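4.2 把桌上的零食收进纸箱:我们以为最容易的那一项

先说句心里话,写这一节之前我跟 Cledwyn Bowen 吵过一架。他觉得“收拾桌子”不配单独占一节,放进附录的表里就够了,正文应该全留给拧瓶盖和叠毛巾。我的看法刚好反过来:拧瓶盖我们早就知道难,难得明明白白;收拾桌子呢,谁家里没干过?一个五岁的小孩都会。可我们在 Rallus 任务集上跑下来,它给我添的麻烦比拧瓶盖多多了。所以它还是有了自己的一节,Cledwyn 负责的毛巾挪到 4.3(他说他不介意)。

任务本身一句话就能讲完:桌上散着一些带包装的东西,旁边有个敞口纸箱,把东西一件一件放进去,最后桌面清空。不要求分类,不要求摆整齐,也不限定先拿哪一件。箱子不固定在桌上,碰歪了就歪着继续干。评分也很宽松,东西整个落进箱口以内就算数,压皱了不扣分,但包装破了算失败。

示范数据是人拿着手持夹爪做的,整个 Rallus 任务集一共有 3049 段示范,其中收纳类 297 段。数字看着不算小,可收纳类里每一段的桌面摆法都不一样,摊到具体某一种包装上就薄了。我当时还挺得意,觉得多样性高是好事,后来训练 Kerkard(我们的基线策略)的时候才开始心疼:同样是软包装,鼓的、扁的、亮的、哑光的,策略几乎把它们当成几种完全不相干的东西。

场地方面我坚持用普通人家的屋子,不用实验台。桌布有花纹,旁边有椅子,椅子上搭着外套,后面还有健身器材,这些我一样都没让人收走。审稿人可能会问背景这么乱有没有必要,我的回答是:要是机器只会在一张白桌子上干活,那它离替我收拾客厅还远着呢!

图 3 是同一处场地的两个画面,都来自手持夹爪上的相机。
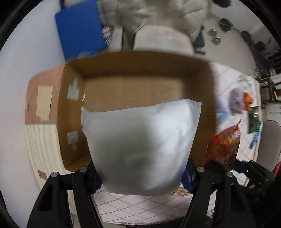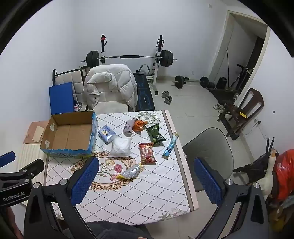 图 3 收纳任务的示范画面。上:白色软包装夹在两指之间,悬在敞口纸箱上方。下:夹爪张开,纸箱是空的,包装物散放在桌布上。

4.2.1 到底难在哪儿

第一个难点是软。上面那张里的白色包装,上宽下窄,底边往下坠,夹爪的两块蓝色指垫顶在它靠下的两侧。人看一眼就知道这么拿没什么问题,可对策略来说,物体的轮廓在夹住前后完全是两个样子。Kerkard 的第一版是靠轮廓来判断“夹到了没有”的,遇到硬盒子很准,遇到这种软塌塌的袋子就开始犹豫,夹住、松开、再夹住,活像我妈在菜市场挑桃子。

我们后来给它加了一个很土的办法:不看轮廓,看指间距。合到某个宽度就不再往里收了,就当作夹到了。土归土,软包装的反复夹取确实少了许多。代价是特别薄的袋子会被误判成没夹到,这个我在 5.1 里再交代。

第二个难点是遮挡,这一条我事先真没想到。相机长在夹爪上,东西一夹起来就正正地挡在镜头前面,图 3 上面那张就是典型:白色包装占了画面中下部好大一块,纸箱的箱底只能看到没被挡住的那一部分。东西越大,能看见的箱子就越少,偏偏大件又最需要对准箱口。人做示范的时候是用自己的眼睛看的,胳膊自然就伸对了地方,但这份信息没有进到夹爪相机里。换句话说,我们让策略学一个动作,却没把示范者作决定时用的画面给它。

Parry 模块就是为这个加的。它的作用很简单,在夹取之前把箱口的位置记下来,夹起来以后不管看不看得见,都按记下的位置走。听上去像作弊,可我自己端着一大筐衣服下楼的时候,也是这么下的呀。麻烦在于箱子会被碰歪,一歪,记忆就过期了。我们试过每放完一件就重新看一眼箱子,效果不错,就是慢,急性子的人看了会想自己动手。

第三个难点是桌布。对,就是桌布!下面那张里可以看到菱形点格、花卉图案,还有一个带卷草纹的椭圆纹样,印着粉色和米色的花。早期的检测器很喜欢这些花,会认认真真地伸过去夹一朵。夹空了,抬起来,再换一朵。Cledwyn 说这是全文最有诗意的失败模式,我把这句话从摘要里删掉了,在正文里给他留着。用深度信息过滤以后这个问题好多了,不过特别扁的包装也跟着容易被滤掉,又是一笔要还的账。

第四个难点是反光。亮面的包装在不同角度下差别很大,刚才还是银色,夹爪偏一点就成了白花花的一片。这一块我们没有什么漂亮的解法,只是在训练时多加了亮度扰动,能救回来一部分。

4.2.2 跑下来怎么样

评测一共跑了 117 次,每次从散放的桌面开始,到策略自己停下来为止。我不打算在这里把成功率拆成一大串小数(完整的表在附录 B),只讲几个我觉得对读者有用的观察。

硬盒和鼓鼓的袋子基本不用操心。长条形的包装容易横着卡在箱口,策略不会像人那样顺手把它竖过来,因为示范里的人竖得太自然了,动作极小,模型根本没当回事。我们后来专门请示范者把这个动作做慢、做大,情况才有好转。做慢这件事听着简单,请大家试试看,平时怎么拿薯片的,现在放慢三倍再拿一遍,人很快就不会拿薯片了。

还有速度。从拿起到放下,策略放一件东西平均大约 60 秒,含重新看箱子的时间。我知道这个数字不好看。Jamau 那套系统走的是另一条路,用固定在高处的相机来定位箱子,不用边走边回头看,但它需要先在屋里装支架和做标定。我家里人要是看见我为了收零食在天花板上打孔,后果不必多说,所以我还是偏向把相机留在夹爪上。

4.2.3 那现在能不能用

如果问的是“能不能把桌上的东西放进箱子”,我会说多数时候能。如果问的是“我能不能走开去洗个澡,回来桌子就干净了”,我暂时不敢答应。中间差的那一截,主要就是前面讲的遮挡和软包装,再加上出了错以后不知道自己出了错。一件东西掉在箱子外面,策略会很自信地去拿下一件,掉下去的那件要等它碰巧又进了视野才会被想起来。

这一点我和 Cledwyn 的意见倒是一致的:下一步先不急着提速,先让它学会放完以后看一眼箱子里有没有多出东西。我们从八月开始补采带失误和补救的示范,也就是让示范者故意放偏再捡回来。目前这批数据还没有并入本文的结果,格式和原来的收纳类一致,采集说明见附录 C。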